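Murnside Hair Notes

A text collection for anyone curious about how people talk about haircuts, color and everyday styling. Up to 3000 short entries, all in English, written by salon clients and home cutters who answered the same handful of open prompts. We love reading these, and we hope you will too!

What's inside

Each entry is one plain text record with five fields: entry_id, hair_type, style_before, style_after and notes. The notes field is the fun part. People write about growing out bangs, going gray on purpose, the first week with a buzz cut, or the bob that looked great until it rained. Most notes run to a paragraph, a few are a single line, and one is a very long love letter to a curl cream.

Where it comes from

Entries were gathered in Clenport and Bakilana over 15 months. Writers agreed to share their text, and salon names were taken out before release. Spelling is left as typed, so expect "layerd" and "balyage" — they are useful if you work on search.
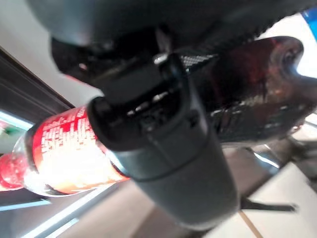 Gray gripper with its black finger assembly.

Splits

The test split has 700 entries and everything else is in train. No writer shows up in both. If you need a dev set, carve it out of train and keep each writer's entries together.

Good uses

Style tagging, spelling-tolerant search, summaries of before and after, and studying the words people pick for texture. Perkumard, our small tagging script, ships in the tools folder and reads the files as they are.

Known gaps

Short and medium cuts are well covered. Locs, braids and wigs are thin in this version, and we'd be thrilled to get more. The hair_type field is self-reported and sometimes blank. Please don't use the notes to guess age or health.

Changes in version 2

Duplicate entries removed
style_after now allows more than one value
Fixed broken accents in the Bakilana files

Last updated 2026-10-14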